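5. What went wrong with the left-hand unit

We had planned to keep this section short. In the first draft it was one line in the limitations, something like "a small number of recordings were discarded due to sensor faults". Then Ikhsan Menon sat down with the logs and the small number stopped being small, so I'm going to tell it properly, partly as a warning to anyone building on the Fladeck recordings and partly because I spent most of March on it and would like something to show for that.

5.1 How we noticed

The first sign was in training, well away from any hardware. The cloth policy was fine at reaching for a garment and fine at lifting it, and then it would open its fingers at odd moments, usually a second or so into the lift, and drop a jumper back on the pile. We blamed the policy, of course. We changed the learning rate, we changed the action horizon, we argued about the action horizon (I was wrong, for the record). None of it helped. The arm in the Ostberg lab dropped shirts with great confidence all through the week.

What finally gave it away was a plot Anjani Ginting made for something else entirely. She was comparing finger opening between the left and right hand-held grippers, and the left-hand trace had little spikes in it that the right-hand one didn't. Each spike said the fingers had sprung wide open and shut again in less time than any person could do it. The policy had learned from those spikes exactly as it should. We had taught it to let go.

5.2 The recordings affected

All the faulty recordings come from the home sessions, where people handle clothes and other soft things with a hand-held gripper in each hand. There is no arm involved at this stage, just a person and two grippers, and each gripper records its own view of the work along with its finger opening. The clothing task is the worst hit. It asks for a lot of small squeezes close together, and thick fabric pushes the fingers about in a way that a cup or a box doesn't. 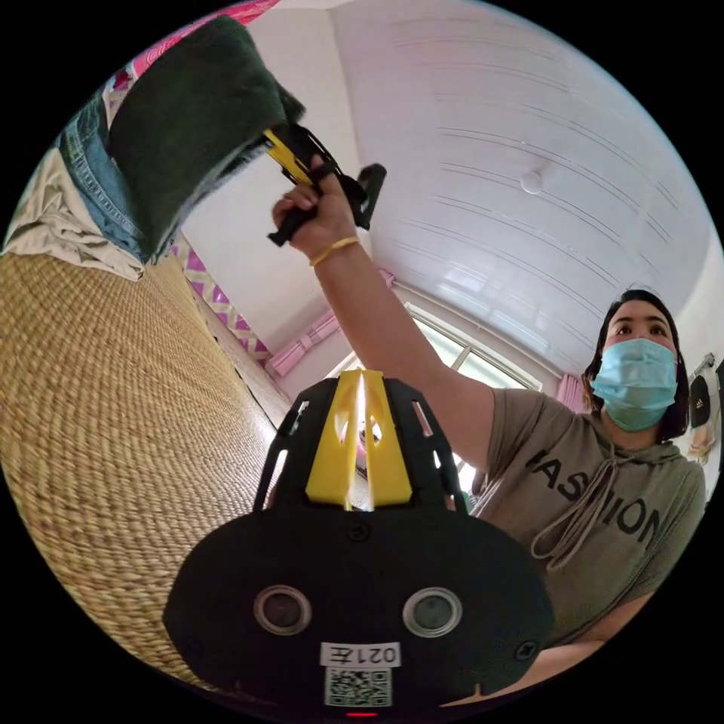
Figure 6. Clothing task, seen from one hand-held gripper while the second one touches a folded green cloth.

Of 786 recordings in the clothing set, 238 had at least one spike. That's a good deal more than I had been telling people at meetings. Most of them had only one or two, and those are the nasty ones, because a recording with 30 spikes in it looks broken the moment you plot it and a recording with one looks like somebody fumbling a sock.

5.3 Finding the cause

We had three suspects: the finger tracking, the timestamps, and the cable. I was keen on the tracking. Our opening estimate comes from the video, and I had a nice theory that a fold of cloth poking up between the fingers was being read as a gap. It was a nice theory for nine days. Then Ikhsan ran the tracker offline on the same video and got a perfectly smooth trace, with no spikes anywhere.

So the video was fine and the number stored beside it was wrong. That pointed at the logging. The Drummond logger writes the opening value in two halves, and if a new value arrives between the halves you get the top of one and the bottom of the next stuck together. On the right-hand units this almost never happened. The left-hand units had been given a newer firmware which sent values faster, and there the two collided often enough to matter. I'd approved that firmware myself - it fixed a start-up delay that had been annoying everybody - and I had tested it by opening and closing the fingers slowly at my desk. At that speed neighbouring values are so close that a mixed-up pair looks fine. You need quick squeezes to see it, and I never made any.

5.4 Was it a safety matter?

Reviewers of an earlier version asked this, and it's a fair question. During the home sessions, no: the fault lived in a file, and the grippers in people's hands behaved as normal. On the arm it's less comfortable. A policy that opens its fingers without warning is a nuisance with a jumper and something worse with a kettle. We had been a fortnight away from trying the kitchen tasks with the same weights. We now cap how fast the arm is allowed to open its fingers while it is carrying anything, whatever the policy asks for, and the cap stays on even with the repaired data. It makes the arm slightly slow to put things down. I can live with that.

5.5 Repair

We did not record anything again. For each affected recording we threw away the stored opening values and worked them out afresh from the video, using the same offline tracker. That worked for all but 36, where cloth covered the fingers for too long to trust the result, and those have been taken out of the set. The logger now writes each value in one go. The repaired files went up on the Ondar server on 27 June 2019, and anything downloaded before then should be replaced. You can check your copy by looking for the field named opening_source in the header. If it isn't there, you have the old files.

After retraining, the early drops stopped on everything except one very slippery scarf, which the arm still lets go of halfway up. The traces for the scarf are clean, so that one is a grip problem and belongs with the friction results in Section 6.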